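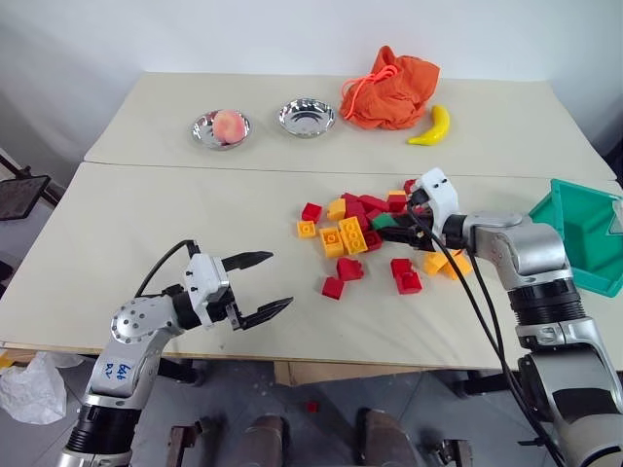 How a Two-Armed Robot Is Set Up and Cared For

A guide for young readers from the Kindach Learning Center
Published 2022-11-04

The Kindach Learning Center has a robot with two arms. Its name is Miro. Miro works at a table and practices picking up everyday objects, such as toy bricks, fruit and cloth bags, and putting them where they belong. Readers who visit the center often ask what Miro can do. This guide answers a different question: what must people do before Miro can work at all?

Two people look after the robot. Jarmila Ďurica is the technician in charge of the arms. Boris Slanina prepares the table and keeps the records.

The parts of an arm

A robot arm is made of stiff pieces joined together. The stiff pieces are called links, and the places where they meet are called joints. Your own arm has links and joints too. The bone between your shoulder and your elbow is like a link, and your elbow is a joint.

On Miro, the links are silver or white and the joints are marked by black rings. Inside each joint is an electric motor. When the motor turns, everything beyond that joint moves with it. A small turn near the base of the arm can therefore move the far end a long way.

At the far end is the gripper, which does the work of a hand. It has two black fingers that slide toward each other to close and apart to open. Two fingers are enough to hold a toy brick or a banana. They are not very good at holding a sheet of paper that is lying flat, and Miro is not asked to try.

Cables carry electric power to the grippers. They also carry messages in both directions. The computer tells the gripper to open or close, and the gripper reports how far apart its fingers are.

Why the cables hang in loops

Visitors sometimes think the loose black cables look untidy. They are meant to be loose. Hold one end of a piece of string against your shoulder and the other end in your hand, then stretch out your arm. If the string is too short, it pulls tight before your arm is straight. The same thing can happen to a robot. A cable that is pulled tight can come out of its socket or break inside, where the damage is hard to see.

A cable that is too long causes trouble of another kind. It may catch on the edge of the table or on the other arm. Ms. Ďurica moves each arm slowly to the ends of its reach and watches the cables the whole way. If a loop pulls tight or snags, she stops the arm, switches off the power and changes the place where the cable is fastened.

Preparing the table

Miro's work surface is made from two tables pushed together. One stands along the wall. The other is in front of it and is slightly lower, so there is a small step where they meet.

This step matters to a robot. A person reaching across the tables would feel the edge and lift a hand without thinking. Miro has to be given the height of both surfaces. If it used the height of the rear table everywhere, its fingers would close in the air above a brick on the front table. If it used the height of the front table everywhere, its fingers could strike the rear one.

Mr. Slanina pushes the tables together before each session and checks that they have not shifted. He then puts out the objects. Bowls and larger things usually go at the back, and the toy bricks go in front, within easy reach of the grippers. The bricks are placed in a loose heap, with some standing, some on their sides and some stuck together. A brick in a heap is harder to pick up than a brick by itself, and the practice is more useful.

Teaching the arms where they are

Before an arm can reach for a brick, the computer must know exactly how every joint is bent. Checking and correcting this information is called calibration.

Miro's calibration has 5 steps.

1. Everyone stands back from the table.
2. The arms move to their starting position.
3. Each joint turns a little in one direction and then in the other.
4. Each gripper opens fully and closes fully.
5. The fingertips are brought to a mark on a test card, and Ms. Ďurica measures how close they have come.

If the fingertips are more than 3 millimeters from the mark, the steps are repeated. If they miss a second time, Ms. Ďurica looks for a loose screw or a worn part.

Labels and records

Parts that look alike are easily mixed up, so the staff write labels on them. A label may be only a few letters and numbers in marker pen, but it tells the staff which record to open. The record lists every repair, every new part and every calibration.

In August, the records helped to solve a problem. One gripper had begun to drop bricks that it used to hold well. Mr. Slanina found that its fingers had been fitted 2386 grips earlier. Ms. Ďurica examined them and saw that the ridges, which help the fingers hold on, had become smooth. She fitted a new pair made by Zariņš, a small workshop in the town of Binley. In the next 274 grips, the gripper did not drop a brick.

Daily care

The fingers are wiped with a dry cloth at the end of the day. Dust makes them slippery. The screws are checked with a small wrench, and the cables are looked over from one end to the other. Mr. Slanina also checks the floor, where small bricks like to hide, and returns any he finds to the bin.

Safety rules for visitors

Stay behind the yellow line when the arms have power.
Do not reach over the table, even if the arms are still. A robot that is waiting may begin to move without warning.
Tell a member of staff if you see something fall. Do not pick it up yourself.
The red button stops both arms at once. Anyone may press it if a person is in danger.

Words to know

Calibration: checking a machine's measurements and correcting them.
Gripper: the part of a robot arm that takes hold of things.
Joint: a place where two links meet and can move.
Link: a stiff piece of a robot arm.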